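Ploro Home Cooking for Low Vision: Spring Progress Report

Prepared by Mwanaisha Mwakyusa, program lead

The first half of the grant period has gone better than I dared to hope. When we wrote the application, we expected to spend the winter finding people who had given up cooking after losing some of their sight and persuading them to come back to it. They found us! Word went through the eye clinic waiting rooms and the large-print newsletter, and we now have over 40 people signed up for home visits or the Tuesday group.
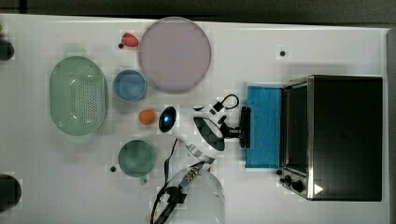
Most of our first visits are spent on light and contrast, and the changes that help most are often very cheap. We move a lamp, take up a busy tablecloth, or put a strip of bright tape on the stove knob. Dishes come next. A blue bowl on a white table, like the one next to the colander, is much easier to find than a white one would be, and if the rim is darker than the middle, so much the better for pouring. Several people have told us they had been spilling soup for years and blaming their hands.

Home visits

We have finished 32 home visits since the grant began. Each one takes a whole morning, longer than we budgeted, mainly on account of the driving. I'd like to keep them this long. The second hour is when people start talking about the dishes they miss, and those dishes have become our lesson plans. Dumplings have come up a lot. So has gravy.

Our partners at Jotinar printed the tactile recipe cards at cost. The first batch had dots that flattened in a drawer, and they redid the whole run on heavier stock without a word of complaint.

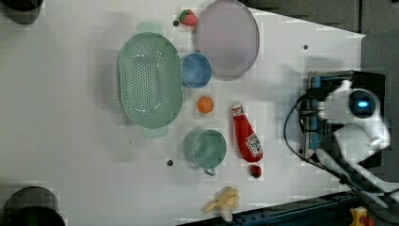 Duluth, April

The Tuesday group has settled into its new room and it is a happy, noisy place. We meet at 10 a.m. and eat whatever we made at noon. Knife skills took up most of the month. We teach the claw grip first, then the bridge, and people practice on cooked potatoes before they go near an onion. Two members who came as learners are now helping to lead the chopping table, and they are better at it than I am.

Yimyam, the grocery on the corner, gives us soft fruit and day-old bread. Their staff have also begun reading labels aloud at the register for anybody who asks – a small thing that we never thought to request.
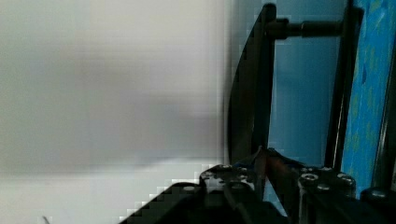

Black metal beside a pale surface.

Spending and changes

We are on budget apart from mileage. I would like to move what is left in the printing line over to travel, and the form for that is attached. The audio recipe line, which we call Plovier, is two months behind. The recordings are done and sound lovely, but the phone menu still drops callers after the soup section.
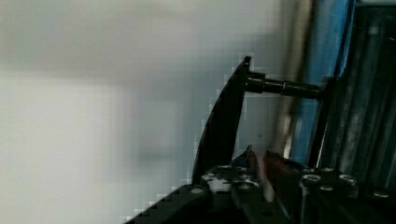
Labels and color will be our main work over the summer. We want to write a short guide to contrast that families can use without a visit from us, covering cupboards, counters and stairs as well as the table. Matte black against a light background, as in the photo, gives a strong outline, and you can follow the long curve right up to the narrow tip. Glossy things are harder, as glare can hide an edge completely, so shiny pans and foil lids will get a page to themselves. We plan to test the draft with the Tuesday group before it goes to the printer.

I would love for someone from your office to come for lunch. Please let me know about allergies first.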